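Open Day at the Nundow Workshop: Teaching an Arm to Hold a Clamp

Filed under: Visits

The Nundow workshop opens its doors to the public once a year, in October, and this was my first time going. It is in the old Kastach mill building, on the upper floor, and you reach it by an outside stair that is steeper than it looks from the parking lot. Entry was free. I got there when the doors opened at 10 a.m. and stayed until a little after lunch.

Most of the ground floor was given over to hand tools and a sale of offcuts. I gave that half an hour and went up. The part I had come for was the Floker bench, where a small team is teaching robot arms to do the setup jobs in a woodshop: bringing a clamp to a board, laying a batten, holding a piece while glue is spread. They don't write the motions out in code. A person drives the arm through the job by remote control, the computer records it, and the recording becomes one lesson out of many.

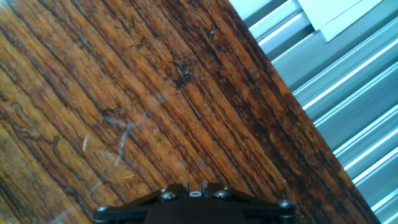

Page last changed: October, 4:15 p.m.

The board on the bench was a good one, reddish brown with a lot of dark figure in it. I asked if they weren't worried about marking it. The answer was that a plain gray test block had been used for the first months, and the arms did well on that and badly on everything else. Grain, knots and shine all change what the cameras pick up, so the lessons are now recorded on real wood.

Each run of the job is called a demonstration. The Floker team had 1,885 of them saved on the morning I visited, and they want 3,000 before they train the next version. A demonstration lasts 30 seconds if the operator is good at it. Mine took far longer. Visitors were allowed one try each, with a staff member standing next to the stop button.

You hold a pair of handles, one for each arm, and the arms copy your hands. The left and right are easy. Depth is hard. You can watch the arms directly or watch the screens, and I kept switching between the two, which the staff said is the usual beginner's mistake. The trigger on the handle closes the gripper, and it gives no feeling back, so you have to judge the grip by eye. I pushed too far on my first approach, had to back off, and was told to leave that part in. They keep some of the clumsy runs, with a note attached, so that the arm also has lessons in getting out of a bad position.

There is another method, which they showed on a separate bench by the windows. The motors are set loose and a person takes hold of the arm and moves it through the job. This is called hand guiding. It felt much more natural to me and I would have guessed it was better. The trouble is that your own hands and sleeves get in the way of the cameras, and a lesson full of sleeves isn't much use to an arm that will later work alone. They use hand guiding for short moves and for finding starting positions.
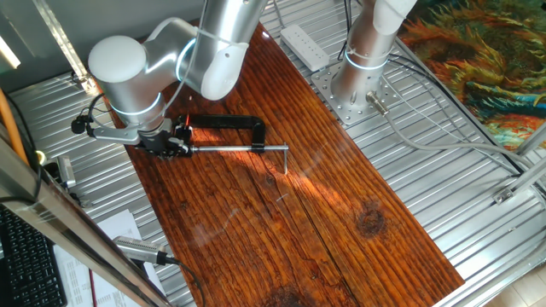
Clamps are the current subject because they are awkward. The weight is uneven, the screw sticks out to one side, and the handle can swing into the work. A person shifts their grip without thinking. With the handles you have to decide on it, open up, move and close again, and every one of those small decisions goes into the recording.

I also sat in on a talk in the back room at noon. It was mostly about bad data. In one batch of 106 demonstrations, the board had been put down in the same place every time, and the arm trained on them would reach for that place even when the board had been moved. The batch was thrown out. Now the operator shifts the board between runs, and the clamp too. The talk went on too long, and the projector was dim, but the questions afterward were worth staying for. Someone asked when the arms would be able to tighten a clamp properly, and the answer was that they didn't know yet.

A second group, Khumalo, had a table with a gripper you could take apart and put back together. It was popular with children and I didn't get near it.

Some practical notes. Parking behind the mill filled up early, and the street on the river side is a better bet. There is no elevator to the upper floor. Coffee was sold downstairs, cash only. If you want a turn on the handles, put your name on the sheet as soon as you come in, as the list was closed by 11.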